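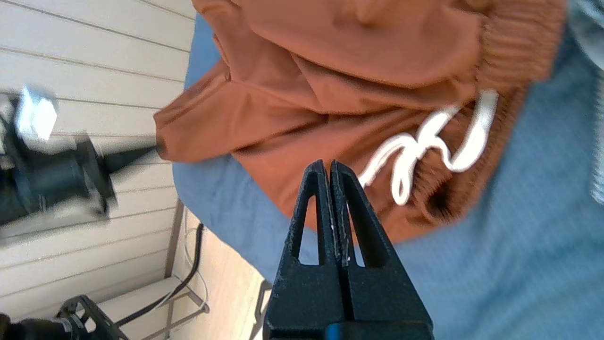
Postham 2 review: grasp planning for cloth on two-finger grippers

Postham 2 is a perception and grasp planning package for deformable objects. It takes images from a wrist camera, segments cloth from background, proposes pinch points, and hands a short approach trajectory to whatever arm controller is already installed. It does not include a low-level controller. Version 1 was limited to flat towels and napkins laid out more or less square. Version 2 claims support for crumpled garments with hardware on them, meaning zippers, buttons, drawstrings and elastic.

We ran it for 10 weeks on a garment flattening task. The work surface is covered with blue cloth and the gripper has two tapered fingers. Motion execution went through Rosidel, our usual middleware. Rukhsana Janjua wrote the adapter between the two and kept the trial log, which covers 886 grasp attempts across shorts, T-shirts, pillowcases and light jackets.

Installation

The installer is a single package plus a model download. On a clean machine it completed without intervention. On our older workstation it replaced the installed linear algebra library without asking, which broke an unrelated calibration script. Use a container. The documentation mentions this in the release notes and nowhere else.

Configuration is one text file. Camera intrinsics, hand-eye transform, finger geometry and workspace bounds all go there. Finger geometry accepts a mesh or a simple outline. The mesh option matters if the fingers have cutouts, as the planner will otherwise mask the whole silhouette and discard usable pixels between the struts. With the mesh loaded, the self-mask followed the triangular openings closely and background cloth seen through them was labeled as background. This was one of the better surprises in the trial.

Segmentation

Separation between garment and surface is good when the colors differ. A rust-orange garment on blue cloth is close to the easiest case, and we saw no failures there worth reporting. Dark navy on the same surface was poor. The mask leaked into the background along soft shadows, and the planner then proposed pinch points on the table covering. Lowering the confidence threshold made this worse. Raising it removed half the garment. We ended up changing the cloth for dark items.

The new part class head labels waistbands, hems, collars, cuffs and cords. Waistband detection depends heavily on visible ribbing. Where the elastic is bunched and the ridges face the camera, the label is stable from one frame to the next. When the waistband is folded under, the head usually returns nothing, which is the correct behavior and easy to handle upstream.

Cords are less reliable. A white drawstring lying in loops over a colored garment is detected as a cord, but the instance is often split where the loops cross. The planner treats each piece as a separate obstacle. That is harmless if cords are only being avoided. It is a problem if you want to pull one, and the cord tracing function in the API returned a complete path so rarely that we stopped calling it.

Grasp proposals

Each proposal contains a pinch point, an approach vector, a finger opening and a score. The scores are ordered sensibly within one image. They should not be compared between images. We tried to use a fixed score as a trigger for taking another view and got inconsistent results. Ranking and taking the top candidate works better.

The planner prefers raised folds. On smooth fabric this is a sound default, and a long diagonal fold generally gives several workable candidates along its length. The weakness is pointed folds at the outline of the garment. These score high, yet closing on one often captures a single layer of cloth when the task needs two. There is a layer count option, marked experimental. It added 6 seconds to each plan on our hardware and changed the chosen point in few cases.

Cord avoidance can be set per part class with a clearance distance. Leave it on. With it off, the fingers closed on a drawstring together with the fabric often enough to disturb the next step, and the release routine has no check for a cord caught between the tips.

Planning and execution

Trajectories are short Cartesian segments with a speed profile. The Rosidel adapter passes them through with timestamps intact. Collision checking covers the arm, the gripper and static shapes listed in the configuration. It does not cover cables, and it does not cover a second moving arm unless the joint states are published to it. Our first setup published those states at too low a rate. The planner used stale positions without a warning. A staleness limit exists but is disabled by default, and I consider that a defect.

Closed-tip poses deserve a note. When the fingers are commanded shut before approach, the planner uses the actual tip position from the mesh, so poking and nudging moves are accurate. When they are commanded open, it uses the midpoint between the tips. The switch happens at a fixed opening width. Near that width the target frame can jump between consecutive plans. Set the opening explicitly and avoid the middle range.

Tooling

The viewer is plain and fast. It overlays masks, candidates and the selected approach on the wrist image, and it can step through a logged run. Motion blur in the wrist image is flagged only as a global value. We would have preferred a regional value, as a fast-moving object at one side of the view can be sharply blurred while the garment is perfectly usable, and the global filter then rejects the whole image.

Logs are written in the Mbeki format. They replay correctly, though files grow quickly and there is no built-in trimming. Gritness, the bundled regression tool, reruns stored images against a new model and lists every attempt where the top candidate moved beyond a set distance. We used it before each update and it caught one bad model release in December. It is worth having even for teams that use a different planner, and it will accept proposals from outside sources with a small wrapper.

Recommendation

Suitable for labs with a working arm controller, good color contrast on the table and somebody able to maintain an adapter. Teams that need dark garments on dark surfaces, or that need to pull cords, should wait for another release. We have kept Postham 2 for shorts and pillowcases. Jackets went back to our own planner after the second week of testing them.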